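Pumpkins are still out and I'm not sorry

It's November and my sister has already texted me twice to ask when the tree is going up. Not yet! I get maybe six weeks of orange in this house and I plan to use all of them.

I did scale back a little, though. The porch stuff is gone (squirrels, don't ask) and the big basket of gourds went soft in one spot so out it went. What's left is the little squishy pumpkins, the toy kind with the orange and white stripes, and I've been moving them around the house all week trying to find where they look best. Bookshelf was too dark. The bathroom was a mistake. They ended up with the plastic dishes, and I love them there.

I never would have put orange with lavender on purpose. I bought the purple plate for picnics and the teal-blue mug came from a clearance bin at Bornero, 4 dollars, and neither one says fall to me at all. But put one pumpkin on each side of that plate and the whole thing perks right up. The white stripes help, I think, they kind of tie in with the white tabletop. I had a brown burlap runner from last year all ironed and ready and it's back in the closet now.

My neighbor Maëlys Tessier came by for coffee and said it looked like a kid's tea party. She meant it nicely. She does real centerpieces with branches and candles and those tiny pears, and they're gorgeous, but I have to eat at my table and I don't want to lift a log out of the way every time I want toast.

Next up is napkins. I'm stuck between plain cream and a mustard color I saw at Tasard, and I keep going back and forth. If you have opinions, leave them in the comments, I read every one. 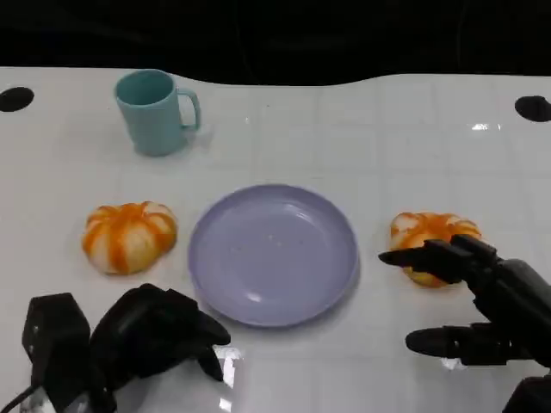

How do you get dust off squishy toy pumpkins?
Wipe them gently with a damp cloth and a drop of dish soap, then let them air dry before you put them back out.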